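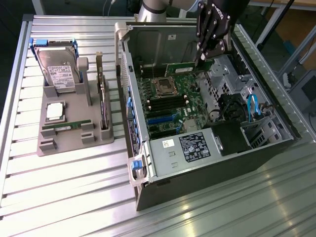
Page last changed: 31 Dec 2019

Filed under: Money > Foreign Currency > Trading Software

Are "83 percent winning" currency signals worth paying for?

Posted in November by Anathi Mnguni

I get paid in euros and spend in dollars, so I already watch the rate more than is good for me. A coworker sent me a link to Stolero, a subscription that texts you when to buy or sell a currency pair. Their page says 83 percent of signals closed in profit. The trial is 13 dollars, then it goes up. You have to open an account with a broker called Graro to use it, and that part bothers me. I don't want to get rich, I'd just like to stop converting on the worst day of the month. Has anyone here paid for it and kept real records? Please don't send me the testimonials page, I've read it.

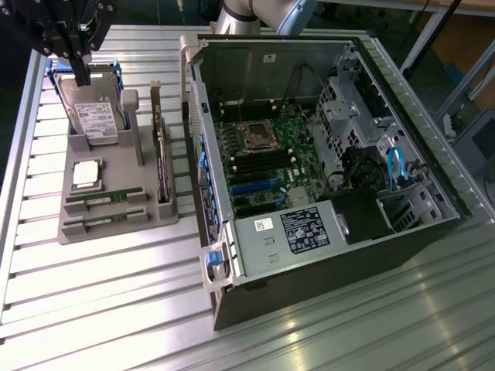
Personal Finance Help Team

Paora Fairweather

I paid for two months. A few things to ask before you do the same.

First, what does a "winning" signal mean? On mine, a trade that made a tiny gain counted the same as one that lost a big chunk. You can be right 83 percent of the time and still finish behind if the losers are large enough. Mine were. I had a long string of small gains and then one bad afternoon took all of it and some more.

Second, who pays them? I never got a straight reply. If Graro hands over part of the spread every time you trade, then more signals means more money for the seller, whatever happens to you. I can't prove that's the setup. They could clear it up in one sentence and they haven't.

Third, the spread itself. Write down the price in the text message and the price you got. I was a little worse off nearly every time, and the published results used the price in the message.

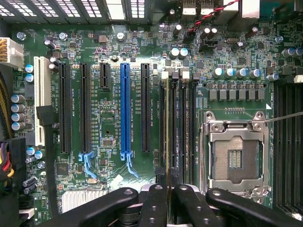

The track record is where I'd push hardest. Stolero's chart starts on a date they picked, and there is no list of the trades under it, only the line going up. I like things I can trace. On a motherboard like this green one you can follow the red and black wires down from the top edge and see them end at a small header. Ask for the same with the trades: entry, exit, size, cost, in a file you can add up yourself. I asked and got a brochure. Maybe you'll have better luck – I doubt it.

Driss Samir

its fine, I use it, made over 200 dollars. you have to follow every signal and not skip any. people who lose are the ones who skip

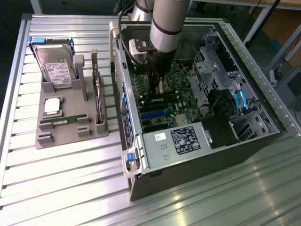 Open desktop tower and parts tray on the worktable.

Ynyr Ifans

Driss, over what period, and was that before or after the subscription?

Anathi, you have a different problem from the one they're selling to. You have euros coming in on a schedule and dollar bills going out on a schedule. Split each paycheck and convert the pieces on fixed days. You'll miss the best rate, and you'll miss putting the whole lot through at the worst one. Then compare what your bank charges with a plain transfer service. Check the rate they give you against the mid-market rate at that minute, and ignore the words "no fee" until you've done that. The margin is probably costing you more than bad timing does.

If you want next month's rate fixed, ask your bank about a forward, and ask what happens if your pay comes in late. You'd still owe them the euros.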